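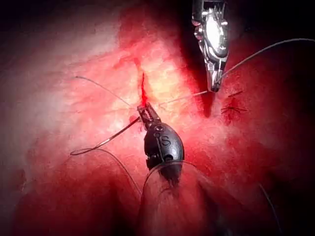 Lettering on a coin or medal is either raised above the field or sunk into it, and the student's first task is to establish which. Raised letters are described as being in relief; sunken letters are described as incuse. The difference is judged by where the light falls, and color is of little help. The raised "S" on the black instrument housing is told from its dark surroundings by a faint highlight, and a relief letter on a heavily toned silver piece must often be read in the same manner. Turn the piece slowly under a single lamp and record the lettering only when it has been seen from at least two directions.

Keltden School of Applied Arts
Coins, Medals and Small Metalwork
Unit 6: Inscriptions, Edges and Mint Marks

Terms used in this unit

Field: the flat area of a coin that carries no design.
Legend: the main inscription, usually following the rim.
Exergue: the space beneath the principal design, often divided from it by a line and used for a date.
Edge: the narrow outer surface of the coin. It is not the same as the rim, which is the raised border on each face.
Mint mark: a letter or small device showing where a piece was struck.

The edge

Edges are recorded as plain, reeded, lettered or ornamented. A lettered edge is transcribed in full, with word breaks shown by a single space and any ornament named in square brackets. Where an edge inscription has no clear beginning, start at the point nearest the top of the obverse and say so in the entry.

Students frequently enter "plain" when the edge is in fact worn. If traces of reeding survive in any part of the circumference, the correct entry is "reeded, worn." On pieces that have been mounted as brooches or pendants, the edge may be hidden by the setting. Enter "not visible" and do not attempt to remove the mount.

Case study: the Ernen centenary medals

The Ernen medals were issued in silver and in bronze, with a combined issue of 2,210 pieces. The obverse carries a ring brooch copied from one found near the town, and the reverse carries a short verse in four lines. The silver medals have a lettered edge and the bronze medals a plain one. A small incuse "L" in the exergue stands for the Leddale workshop, where both versions were struck.

The Dimitriou collection holds 16 of these medals. On 3 of them the workshop letter is absent - the catalog attributes this to a filled die, and students should consider whether the condition of the surrounding field supports that view.

Written exercise

Prepare a full entry for one silver and one bronze medal from the study tray. Each entry should give metal, diameter, weight, legends, edge and mint mark, in that order. Abbreviations in the legends are to be expanded in parentheses, and uncertain letters marked with a dot beneath.

Entries are due at the start of class on Wed 22 April. The study tray must be returned to the collection room by the end of each session.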